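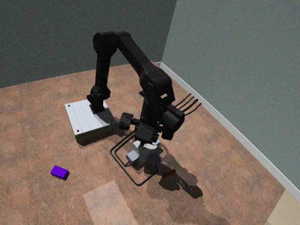
Sim view, arm over the parts pile. Purple block out on its own at left.

Arm build group - minutes, Monday, 7 pm, back bench

Taken by Adebayo Abubakar, typing as we go so forgive spelling. Chair was Wen for the first half, then me.

Last minutes. Read, okayed. One fix - the gear grease is on order from Nyberg, not Brindis. Brindis is the cable.

1. Sim model

Render passed around. Arm model now stands on its mounting box in the corner of the room, floor texture finally in. Agreed it looks a lot more like the real shop than the gray void we had in February.

Points raised:
- Wire prongs and the bent-wire loop at the lower arm. Ruta wants both kept in the model. Tomas says the loop will snag on everything at floor level and the collision check is going to be slow. Long back and forth. Stays in for now, Tomas to time a run with it and a run without and bring both.
- Gripper area is too dark to judge. Everything down there is black on black and the shadow goes right across the pile. Can't tell finger from block. Add a second light, or make the gripper parts a lighter gray in the sim only. Ruta prefers the light. Go with light first.
- Dark red piece next to the pile is nearly lost in the shadow. Same fix hopefully.
- Grain over the whole render. Sample count is low. Wen will put it at 2000 overnight and see if the old desktop lives.
- Pale pink patch on floor, front. This is the drop zone marker. Too faint, floor pattern shows thru it. Make it solid, pick a color that isn't near the floor color. Blue suggested, but then it fights with the blue-gray block. Left open.
- Three fasteners show on top of the box. Wen asked if the model should match the real bolt pattern. Yes eventually, low priority, doesn't change the motion.

2. Sorting task

Plan is still pick from pile, place in drop zone. Single block first. Purple block is the easy target, clear floor all round it, so it's the first test. Pile after that.

Tomas ran 42 tries on the purple block over the weekend in sim. Grip held in most, he didn't have the log with him. To send it to the list. Misses were mostly wrist coming in at a bad angle - he thinks the approach height is set too low. Will raise and rerun before anybody touches the pile.

Discussion about whether to spread the pile out. Ruta against, says a heap is what we'll have on the bench so train on a heap. Wen for, says walk first. Vote, two for spreading, two against. Compromise: one scene file with each. Ruta makes both, names them so we can tell which is which this time.

3. Real arm

Base plate cut and sanded. Holes drilled. One hole is off, Wen will slot it with a file, no need to recut.

Elbow motor runs warm after a long hold. Not hot enough to worry Tomas but he wants a fan on it. Small fan in the junk drawer, try that before buying.

Power supply buzz is back. Swapped leads, still buzzes. Adebayo to borrow the one off the old laser and compare.

Clastance controller board: firmware update done, homing works, the end stop on the shoulder is still flipped in the config. Known. Do not home it without a hand on the switch until that's sorted. Note is taped to the bench. Please leave it taped.

4. Money

406 left in the build jar after the cable. Agreed to spend on:
- bearing pair for the wrist
- spare servo, same type as the gripper one
- heat shrink, we are out agian

Not agreed: Plikton depth sensor. Ruta would like it, rest of us want to see the sorting work with known positions first. Comes back next month.

5. Shop stuff

Saw dust is getting in the motor housings. Cover the arm when the table saw is going. Old bedsheet is on the hook by the door, use it.

Wood group wants the corner for clamping on Saturday mornings. Fine by us so long as the base plate stays bolted down. Wen to tell them.

Lid for the screw tray is missing, if you have it bring it back.

6. Any other business

Ruta asked about showing at the open day. General feeling is yes if the purple block works on the real arm by then. If not, run the sim on the big monitor and have the arm sit there powered off. Decide next time.

Tomas asked for one shared folder instead of everyone's own. Done during meeting - link is in the list email.

Actions
Wen - render at higher samples, file the hole, talk to wood group
Ruta - second light, two scene files
Tomas - timing with and without loop, log to list, raise approach height, fan
Adebayo - power supply, order the parts, drop zone color if no one else picks one

Next meeting same time, back bench. Bring own chair if you can - short again.

Closed 8:50.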